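Flallport Hoof Records - read me first

Trimming and shoeing notes from the yards on my round, typed up from paper cards.
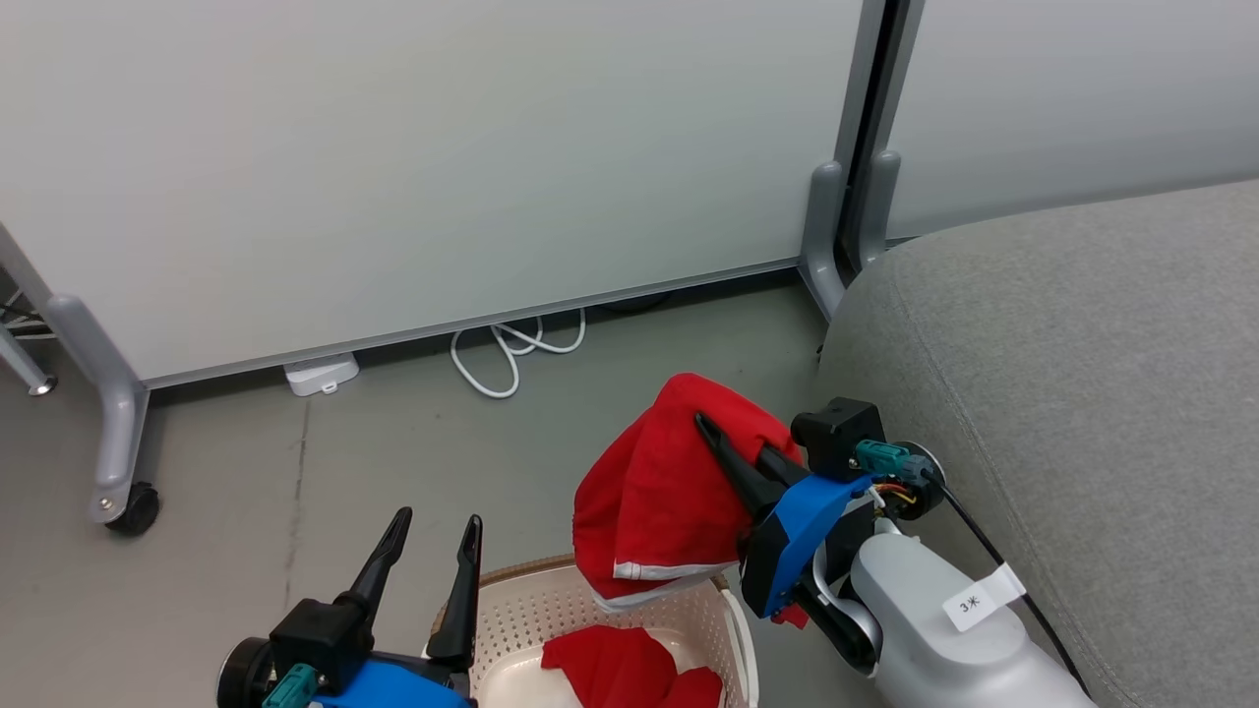

What does one row stand for?
One hoof at one visit, so a horse that had all its feet done takes up 4 rows with the same visit number.

I've been a farrier long enough to have a shed full of cards, and last October I finally started typing them in. There are 1650 rows so far, from 86 horses and ponies. Most are cobs and natives (it's that sort of area), so please don't go drawing grand conclusions about racehorses!

The columns

visit - my own number, goes up by one each call
horse - stable name, changed if the owner asked
foot - LF, RF, LH or RH
toe_mm - toe length after trimming, along the front of the wall
angle - toe angle in degrees, taken with a hoof gauge
shod - y or n
notes - whatever I scribbled, spelling and all

Things that will trip you up

Drover and Bromex are both in there twice, under an old card and a new one. I've left them split as I changed gauge in between and the angles don't line up. Slaoui has no hind measurements at all - she wouldn't have it, and I wasn't going to argue.

A blank angle means I didn't take it. A zero is a typing slip, so tell me and I'll look out the card.

There are three files: visits, horses and a short list of the words I use in the notes ("bit flat", "shelly" and so on). Chyo in the horse list is a pony, and Chiyo Kubo is the vet who checked my lameness wording, so don't mix them up.

Use it for whatever you like, just say where you got it. Next batch goes up when the evenings draw in.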